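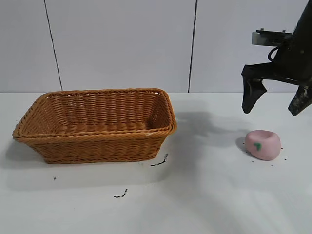

Chores, machines and the basket problem

November 7, 2021

I said in September that I would write up my view on whether a machine can do any useful share of the housework yet, and then I didn't. Danilo Mercado has now asked twice, so I will get on with it.

My short view is that machines are good at chores that were redesigned for them and poor at chores that were left as they are. A dishwasher doesn't wash dishes the way a person does. It sprays hot water at a rack, and the person does the sorting, the scraping, the loading and the emptying. The same goes for the washing machine. What remains for us in both cases is picking things up and putting them somewhere else, and that is the part I want to talk about.

Take the simplest version: one soft object on a table, one open basket next to it. Object goes in basket. A child of two can do this. For an arm with a two-fingered gripper it breaks down into finding the object, choosing where to place the fingers, coming down without hitting the table, closing, lifting, travelling, clearing the rim and letting go. Each step can be made reliable on its own. The trouble is that the reliabilities multiply. Eight steps at 99 per cent each leave you with a little over 92 per cent for the whole, and a tidy-up involves a great many wholes.

Soft things are easier than people expect in one respect and harder in another. They forgive a poor grip. If the fingers land a few millimetres off centre, a squashy puck gives way and stays put between them, where a glass marble would shoot out sideways. Against that, the object has changed shape by the time it is in the air, so whatever the software believed about its size is now out of date. When the fingers open, it may also stick to one of them for a moment. For dropping into a basket this hardly matters. For setting on a shelf it does.

The basket has problems of its own. A woven wall is not a clean surface to a depth camera. You get holes and false edges, and a thick braided rim tends to come back lumpy. Most people deal with this by ignoring the basket's exact shape, treating it as a box with a generous margin and releasing from above the middle. I think that is the right answer. It stops being the right answer when the basket is nearly full, and a nearly full basket is the normal state of any basket in my house.

Lighting is the other thing I would put higher on the list than most write-ups do. An arm working over a pale table throws its own shadow across the work, and the shadow moves when the arm moves. Small marks and bits of dirt on a white top are trivial to a person and have to be learnt as trivial by a machine. Csizmadia, which is what I call the desktop in the back room that runs my own tests, spent an entire evening trying to pick up a pencil mark. The fix was a minimum height for anything counted as an object. It then ignored a playing card, which was fair enough under the rule.

Some figures from those tests, for what they are worth. I ran 100 attempts at moving a single soft item from table to basket, with the basket turned to a new angle every 20. There were 4 failures. Three were bad grips and one was a release over the rim. The full set took 345 minutes including resets, and I did the resets. By hand I can move the same item in up to two seconds if I am being lazy about it. The arm costs more than my car did.

Danilo's objection is that speed doesn't matter if I am out of the house. He has a point. A slow machine that works all afternoon unattended is still a help. But unattended is exactly what I don't have. After each bad grip the item was somewhere the arm could not reach, or was lying against the basket where the fingers would not fit, and I had to step in. The useful number is how long it can be left alone — and on my bench that was well under two hours.

Shop floors are further along, for dull reasons. At Trenley, where I worked for a while on packing lines, the bins were all one size, bolted down, and lit from both sides. Parts arrived one at a time. If something went wrong, the line stopped and a person came over. You can get a lot out of a modest gripper on those terms. A kitchen offers none of them, and I am not prepared to bolt down the fruit bowl.

So for now I would say yes to single items, known containers and clear tables, and no to the laundry. Next I want to repeat the runs with the basket half full, on a darker table top, and with the release point lowered by a few centimetres. I have the notes from the Cutano trials to type up first, and the wrist cable on my arm needs re-routing before it snags on something.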